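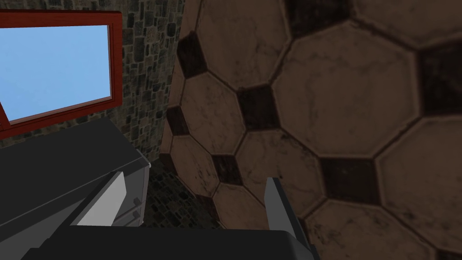
The Clitville desk asks whether this ticket can be closed as "not a defect, machines can't do chores yet," and says the same wording was used on the previous release. Request declined. A general statement about the state of the art doesn't tell the next person which module dropped the task. Ticket stays open until the failures are sorted by cause.

Product: Resatora household task planner
Environment: Fleury simulated kitchen, stone room variant
Motion layer: Plemis, default profile
Severity: medium
Status: open, workaround available
Reported from: Clitville

Summary

Resatora accepts "tidy the counter" and "put the ball away" as valid commands, builds a plan for each, and then stalls or ends early. The log closes with TASK COMPLETE in both cases. On the counter task this happens with objects still out of place. On the ball task the arm stops short and the planner reports the object as stowed.

Expected behavior

Either the chore is done or the planner returns a failure code. Partial completion should return PARTIAL with a list of what remains.

Actual behavior

Out of 13 runs of the counter task, 2 finished correctly. The rest ended with TASK COMPLETE and no remaining-items list. The ball task has not finished correctly on this build.

Log, first pass

Reset the room to its saved state. Loaded the default Plemis profile. Issued the ball task from the command console with speech input disabled, to take the microphone out of the question.

Planner located the ball from the head camera and handed off to the wrist camera for the approach. Once the ball takes up most of the wrist view, the size estimate starts to drift. The segmenter loses the outline on the side that leaves the image and fits a sphere to whatever arc is left. Grasp width came back larger than the fingers can open. Plemis rejected the grasp, as it should. Resatora logged the rejection as "object no longer in workspace" and marked the step done.

Two separate faults, then. The bad size estimate is a perception problem and may take a while. Reading a rejected grasp as success is a one-line mapping error and should be fixed now.

Changed the mapping locally and reran. The ball task now ends with GRASP_REJECTED. It still doesn't put the ball away, but the log says so.

Log, second pass

Moved to the counter task. Same reset, same profile, local mapping fix in place.

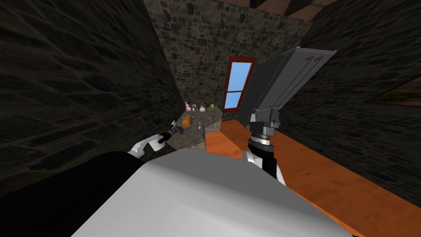

Hand allocation is where the counter task goes wrong. Resatora treats an arm as free when it has no pending motion, and it doesn't check whether the gripper is holding anything. With a slim dark tool in the left gripper and the large flat gray panel up in the right, there is no hand available for the loaf, the flasks or the green fruit, and the planner should put one of the held items down first. It has no rule for that. The panel also covers part of the window and the wall next to it, so any camera behind the arm is working with a reduced view. Occlusion by a carried object is not modeled in this build. The planner takes an object it can't see as an object already handled, and drops it from the list.

Confirmed by reading the state dump. Items were removed with reason code NOT_VISIBLE. The code is meant for objects that have been taken out of the room.

Tried a workaround: forced a "release all" step ahead of every pick. Results improved on short lists. The step adds a noticeable pause and fails if the planner can't find a clear spot to set the panel down.

Log, third pass

Started from open, empty grippers to rule out hand allocation. Aimed the arm at the dark stone surface and requested a pick of the brush, which lies up and to the right of the fingers.

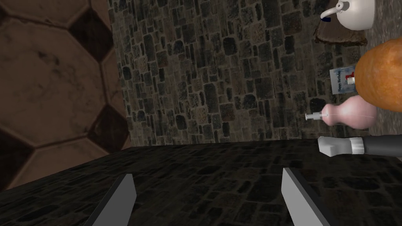
Result of third pass

Brush was detected. Target pose was assigned to the pink bottle next to it, with the brush label attached. The state dump shows more than 100 label changes between the pair before the planner committed. Raising the label confidence threshold stops the switching but makes the planner skip both items, and it then logs TASK COMPLETE again.

Attached to the perception queue as a separate issue.

Workaround for sites

Start every chore with empty grippers. Name one object per command. Don't use "tidy," "clear" or "put everything away" on this build. Check the room before accepting a TASK COMPLETE.

Comment, Clitville desk

If the user has to name each object and then check the room, the user may as well pick it up. Please confirm whether that should go in the customer note.

Reply

Correct for this build, and yes, put it in the note. Single-object picks are supported. Whole chores are not, and the command list should stop offering them until PARTIAL is implemented.

Next action

Mapping fix to review. NOT_VISIBLE handling assigned to planner group, target December. Ball size estimate and label switching remain with perception, no date.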